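Subject: Re: [gripper-users] fingers closing crooked after pad swap
From: Nadine Hattar

Raed, quick one before I have to run, sorry for the fragments.

Raed Zein wrote:
> Hi all, we swapped the pads on our hand-held unit in June and since
> then the left finger closes a hair before the right one. On thin stuff
> it doesn't matter. On anything wide and slick the part walks sideways.
> Width readout at full close says 24, used to say zero. Is this a
> spring thing or did we put the fingers back on wrong? Suha thinks
> the screws, I think the encoder. Firmware is 701.
> Raed, Fallville shop

Suha is probably right. We had the same thing on ours, same firmware too. Do the mechanical side first, don't touch the encoder until the fingers are square or you'll just zero it in the wrong place and chase it for a week like Imad did.

What I do:

Take both fingers off. Clean the seats, old thread locker builds up in there. Put them back with the screws only finger tight, close on a flat gauge block, hold it shut, THEN tighten, a little on each side, back and forth. Check the brass insert in the round mount while your in there. If it spins, no amount of tightening will help, you need a new mount.

Then open up and try it on something real. I use a power strip on the bench, long and smooth and white so you can see the black pads against it.
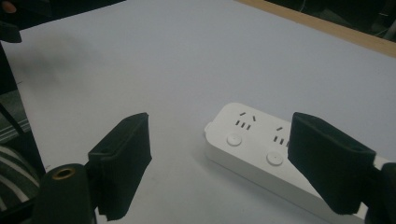
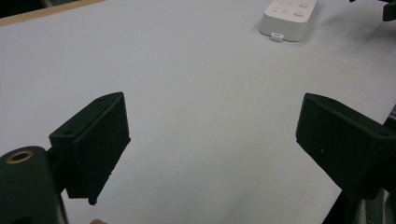

Close slow. Watch which pad touches first. If it's still the left one, loosen the left finger only and go again. Took me four tries the first time, now it's usually one.

Once they meet evenly, re-zero. Full close, hold, save, power off and back on. Ours came back as 2,532 raw counts at full open, yours will be different, write it on the tape inside the lid so the next person has it. If the number moves more than a few counts between restarts then ok, maybe it IS the encoder, and I'll eat my words.

Two more things. Don't use the Gonberg pads if you still have them, they're thicker at one end and you'll never get square. The Celara ones are fine, part 132 in the Qaisi parts list (the new list, the old one has a typo there and sends you the wrong screws). And wipe the pads before every check, grit on one face is enough to throw it off.

Melina has the gauge block this month, ask her nicely. She also wrote up the spring swap if it comes to that, shoud be in the list archive under "sticky return".

Let me know what you get at full close after.

Nadine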